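The Ferry to Nestov

The last ferry left at 18 past the hour, and my sister and I missed it by the length of the ramp.

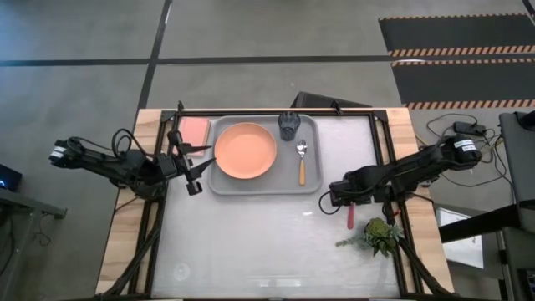
My sister said there would be another boat, there was always another boat, and I should stop looking at the water like that. I told her the schedule said April.

We sat on our bags outside the Tradell office. She had 5 crackers and gave me three. Across the bay the lights of Nestov came on, first the harbor, then the hill where our mother's house was.

"She'll leave the porch light on," my sister said.

I ate the last cracker and watched for it.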